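Catégorie : Opinions / Habitat et normes

La puissance souscrite, ou l'art de dimensionner au plus juste

Le débat sur la rénovation des logements porte presque toujours sur l'enveloppe : isolant, menuiseries, ponts thermiques. Le tableau électrique reste traité comme une annexe. C'est une erreur de méthode, et elle se paie sur chaque facture d'abonnement.

Prenons la résidence Wemstead, 82 logements livrés avec une puissance souscrite uniforme. Le bureau d'études Foltinska avait additionné les puissances nominales des appareils, puis appliqué un coefficient de simultanéité prudent. Le résultat est défendable sur le papier. Il suppose toutefois que le chauffe-eau, le four et la machine à laver fonctionnent ensemble à l'heure du dîner, ce que les courbes de charge ne montrent presque jamais. Une pointe de 2 minutes ne justifie pas un abonnement annuel.

Le gestionnaire Domeo a fait relever les appels de puissance par pas de 10 minutes. Ce pas est trop long : il lisse les pointes brèves et donne une image flatteuse de l'installation. Un pas plus fin aurait permis de distinguer les charges thermiques, régulières et déplaçables, des charges de cuisson, courtes et liées à l'usage. Je maintiens que toute décision de souscription prise sans cette distinction relève de l'approximation.
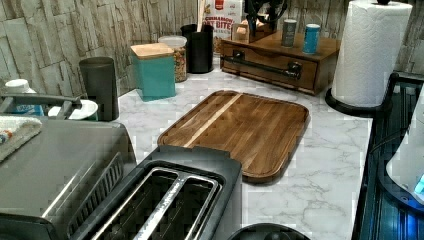 Dernière mise à jour de la page : décembre 2020

La cuisine concentre la difficulté. Un grille-pain à deux fentes et un petit four posés sur le même plan de travail sont deux charges résistives, et leurs puissances s'additionnent sans nuance dès qu'on les utilise ensemble. La note Yeoh, souvent citée par les syndics, propose une marge forfaitaire de 15 % pour couvrir ce type d'usage. Le forfait a le mérite d'être simple à contrôler. Il pénalise pourtant les petits logements, où la cuisson pèse davantage dans l'appel total, et il avantage les grands.

Une règle plus juste partirait du circuit — nombre de prises spécialisées, calibre des protections, présence d'un délesteur — et laisserait la surface habitable hors du calcul. Le délestage du chauffe-eau suffit dans bien des cas à descendre d'un palier. Son coût de pose devrait figurer dans tout devis de rénovation, sur une ligne distincte, avec le palier visé.

Ce site utilise des cookies de mesure d'audience. Accepter | Refuser | Paramétrer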